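Notebook | Entries | Surname index | Places | Search

1/26/18

Back on the Kuo line. Went through the Balport parish film again, starting at frame 116, and found the marriage entry we missed in November. The clerk wrote the bride's name as Mirby, with a clear M. The typed index has her as Kirby, so every search on the index came up empty.

Her age is given as 20. That doesn't fit the ship list, which would make her 22 or 23. I'm leaving both in the file with a note. Two witnesses, one of them an Evum. Same spelling as the family on the next farm over in the tax roll, so worth a look. 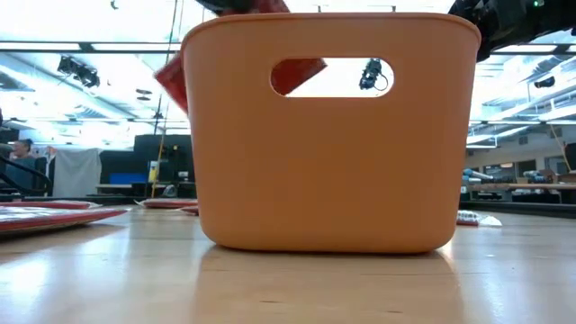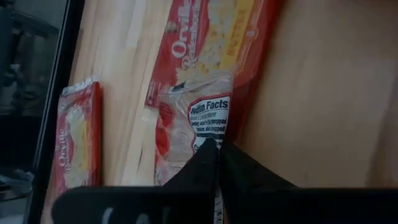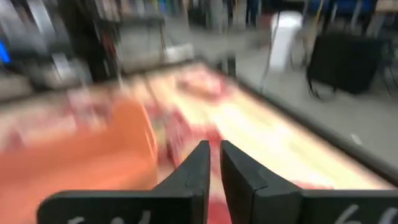 Bench, orange basket in the first one, popcorn in the second.

Still open:
- Baptisms for the nine years after the wedding. Only the first 2 pages are legible - the rest are too dark and need a rescan.
- Whether Evum is a first cousin or a neighbor. The family story says cousin, but the story also has them coming from two different countries.
- Fix the index card for Kirby. Don't throw the old one out, cross-reference it.

Changed the spelling on the wall chart in pencil for now. Will ink it once the baptisms agree.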